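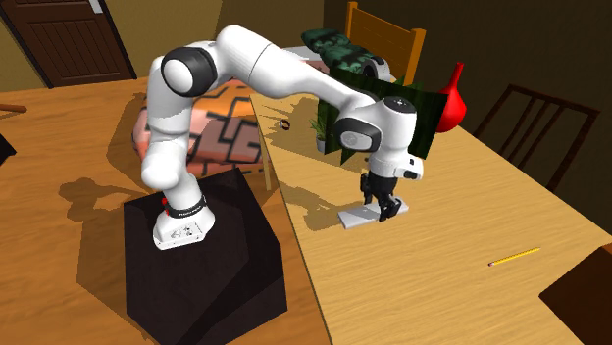
Evidence of Growth

The college wanted evidence of growth, and it wanted it in Turken by midnight.

I had taught freshman composition at Clikdale for long enough to remember when evidence of growth was a folder. You put things in the folder, you handed it to the dean in March, and the dean gave it back in the fall with a coffee ring on it. Turken had replaced the folder. It had a progress bar.

"Describe a moment when your teaching changed," it said. The box would take up to 1000 characters. Under it was a row of suggested words, supplied by the people who sold us the thing. Pivot. Journey. Empower.

I typed, "I stopped bringing donuts on the last day."

Turken turned the box pink. My answer did not yet show impact.

I got up and ate some crackers over the sink. Through the wall I could hear my neighbor's television, a game show, people winning something. When I came back the box was still pink and I was at 53 percent.

So I tried the student from the back row. I don't mean any particular student, or that's what I told myself while I typed. She'd turned in nothing for six weeks and then one afternoon she came to my office with a paper about her grandfather's barbershop in Quintela. It was too long. It had no thesis, the commas were all over the place, and I read it standing up, with my coat on, and missed my bus.

I wrote that down more or less as it happened. The box stayed pink. "Consider adding a measurable outcome," it said.

What was the outcome? She got a B. She said thanks, and the next semester she was gone. I looked for her name on my rosters a couple of times and then I quit looking. I suppose she might have transferred. I suppose she might have gone home and cut hair.

At ten past eleven a colleague from down the hall called. She had finished hers on Tuesday.

"Just give it a number," she said.

"What number?"

"I put 79 percent."

"Of what?"

She thought about it. "Engagement," she said.

I told her I didn't believe in engagement. She said the salary review did, and that she was going to bed.

I took out the barbershop. I took out my coat and the bus. I wrote that by empowering learners to own their journey, I had achieved a 30 percent gain in voice. I read it over twice, and I have to say it had a certain swing to it. The box went green right away, as if it had been waiting all evening for me to stop being difficult.

The bar ran up to the end and a small paper hat appeared on the screen. I was invited to share my success with the Clikdale community. I declined. It asked if I was sure.

I still had the other version, since I never trust a machine with the only copy of anything. I printed it on the good paper and went looking for somewhere to put it. There was an old folder in the bottom drawer, under the takeout menus, with a coffee ring on the front.

The paper was a little too long for it. I folded the bottom edge up and shut the drawer.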